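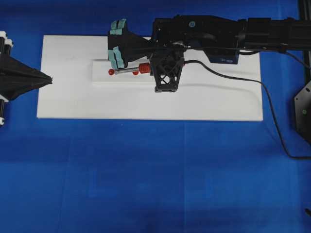

Help > Sarantis two-arm cell > Setup and care

These are the questions we receive most often from the users of the Sarantis cell in Bustimwood. Please read them before you send a request to the workshop. The general rules for the room are on a different page.

How do I start the cell after the weekend?

Turn on the main switch first, then the controller, then the two arms. The arms need to be in the rest position before they get power. If one of them hangs lower than the other, lift it by hand and hold it there while you switch on. After this, open Runano on the computer and wait until both arms are listed. On a Saturday the network drive is closed for backup, so please load your program from the local folder.

How long must I wait before the first run?

Let the arms move through the warm-up program for 20 minutes without a tool. The joints have more friction in the morning, and a position which was taught in the afternoon can be wrong by a small amount.

I moved the cell. What do I measure again?

Measure the distance between the two columns. It should be 545 mm at the foot and the same at the top. Then lay the white board flat on the cloth, and put it parallel to the columns. Pull the cloth smooth before you do it, a fold under the board will lift one corner and the height of the tool rest will not be correct anymore.

How should the cable of the iron run?

The cable must leave the handle upward and make a free curve. Do not fix it to the wrist with tape. When it is too short it pulls the handle to one side, and you see this first at the tip. Turn the wrist slowly to both ends of its range and watch the cable the whole time. Do this with the plug out. 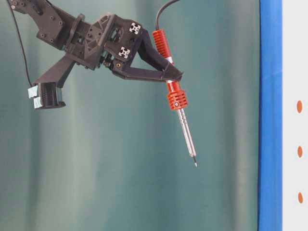

The markers on the wrist are not found. What can I do?

Clean them with a dry cloth. Alcohol makes the print gray, so please do not use it. If a marker has an open corner, replace it and run the calibration in Runano again. One marker is not enough for the calibration, both must be found.

How do I check that the tool sits right in the gripper?

The check is made with the wrist camera, and you should repeat it after each change of tool. Open the live view, close the gripper with low force and wait until the picture is still. The handle has to stand upright between the two fingers, with the metal shaft going straight up from it. Look also at the place of the grip: the fingers belong on the smooth neck, under the wide cap with the grooves. If they hold on the grooves, the handle can turn under load. Open, move the arm and close again. Do not turn the handle by hand while the fingers are closed.
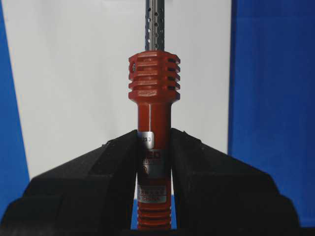
Grip force is set separately for each tool, in the Runano menu "Tools". For the iron we use 30 percent. A higher value does not make the grip better and the finger screws become loose sooner. The labels on the neck are useful when you set it, for the line with "CHINA" must be visible between the fingers; if a finger covers it, the handle was taken with a different rotation than the one we teach. Save the value under your own name and leave the standard value as it is.

How often do I tighten the screws?

Every three weeks, or after a collision. Begin at the wrist and go toward the base. The parts are plastic, so stop when you feel resistance.

Which spare parts are in the room?

Finger screws, printed markers and one set of Cluvum cables are in the drawer under the computer. Please write in the list what you take. Motors are not kept here and must be ordered through the workshop.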